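Looking After Handmade Bowls (and Keeping the Big One in Use)

Filed under: Kitchen, Cleaning, Storage

I love a big pottery bowl. Mine come out for bread dough, potato salad, popcorn, wet lettuce, the lot, and I get asked so often how I keep them looking good that it was time to put it all on one page. Grab a dishcloth and come on in! 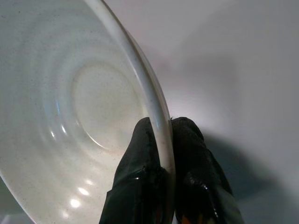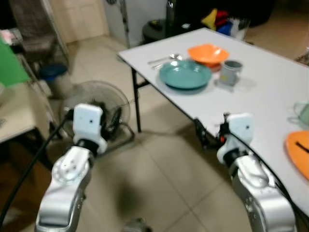
Washing comes first, and most people work far too hard at it. Warm water, a drop of dish soap and a soft brush will do for almost anything you can put in a bowl. The part to pay attention to is the ridges. A wheel-thrown bowl like the speckled cream one in the first photo has shallow rings running around the inside, and flour paste just loves to settle in the grooves. Wipe with the rings, round and round from the middle outward, and it lifts out in no time. Wipe straight across and you skate over the tops and leave the dough behind. I did it the wrong way for years!

Dried-on dough

Cold water, not hot. Hot water cooks the flour into glue, and then you're there all evening. Fill the bowl with cold, leave it while you have your coffee, and then use a plastic dough scraper to push off what's left. Do tip the scraps into the trash and keep them out of the drain. A strainer basket in the sink catches whatever gets away from you.

Gray marks from spoons and whisks

Those thin pencil-like lines are very often metal rubbed off onto the glaze, and they look so much worse than they are. Make a paste of baking soda and a little water, put it on a damp cloth, and rub in small circles. Give it 2 minutes before you decide it isn't working. For stubborn ones I go to a powder cleanser made for cookware, and I always try it on the underside first. Rinse really well after. A silicone whisk saves you the whole job, and they're wonderful for eggs too.

Tea, beet and berry stains

Baking soda again, a bit wetter this time, left to sit for an hour. If the glaze has a web of fine cracks in it (crazing, potters call it) the color may have gone underneath and you won't get all of it back. I keep a crazed bowl for lemons and onions still in their skins and don't use it for food that's wet.

Can it go in the dishwasher?

Look at the foot of the bowl or ask the potter. Plenty of stoneware is fine in there. I still wash mine by hand, mostly because one big bowl takes up the room of 6 dinner plates and knocks against everything around it. If you do run it through, give it the bottom rack, tilted so the water can run off, with nothing touching the rim.

The foot ring

My favorite tip on the page! Turn your bowl over and run a finger around the bare ring it stands on. If it's rough it will scratch a table, a countertop and any bowl you stack it in. Get a sheet of fine wet-and-dry sandpaper from the hardware store, wet it, and rub the ring gently under a trickle of water. Anything from 400 grit up is good, and I finish with 1,000 for a really silky feel. Keep it wet the whole time so there's no dust, and stay off the glaze. Five minutes, and your table will thank you.

Dry it right side down, then right side up

The unglazed ring holds water longer than you'd think. I let a bowl drain upside down on a folded towel, then turn it over onto a rack with air underneath. Put it away damp in a closed cupboard in January, when the windows are shut tight, and you'll find a musty smell waiting for you. If you've already got the smell, leave the bowl out for a couple of days somewhere airy and it usually goes.

Stacking

Heaviest at the bottom, and something soft between each one. You can buy felt dividers, but I cut mine from an old flannel sheet with pinking shears so they don't fray. Paper coffee filters do for small bowls, and a clean dish towel for the giant. Never store the biggest one above shoulder height! Reaching up for a heavy bowl with one hand is how my first one met the floor.

If you have open shelves, stick a strip of rubber shelf liner along the front few inches. It keeps things from creeping forward when a door slams.

Hot and cold

Stoneware doesn't like surprises. Let a bowl from the fridge stand on the counter before you pour anything hot in, and warm it up in stages, with lukewarm water and then hotter. For bread this is worth doing anyway: a cold bowl steals the heat from your dough. Swish it out with warm water, dry it, and your yeast gets off to a lovely start.

Chips

A tiny chip on the foot can be smoothed with the same sandpaper. A chip on the rim or the inside means the bowl is retired from food, even if you've glued it beautifully, unless the glue is labeled safe for that. Mine that's chipped holds clothespins on the back porch and looks terrific doing it.

A quick scale trick

Weigh your bowl once, empty, and write the number on a piece of tape stuck to the bottom. Mine says 900 grams. Next time you forget to zero the scale, you can do the subtraction and carry on. Tape comes off in the wash after a while, so I also have the weights listed inside the cupboard door, next to the cake pan sizes.

Coming next: wooden spoons, and how to get the fuzz off them.

Page last updated 11 September 2018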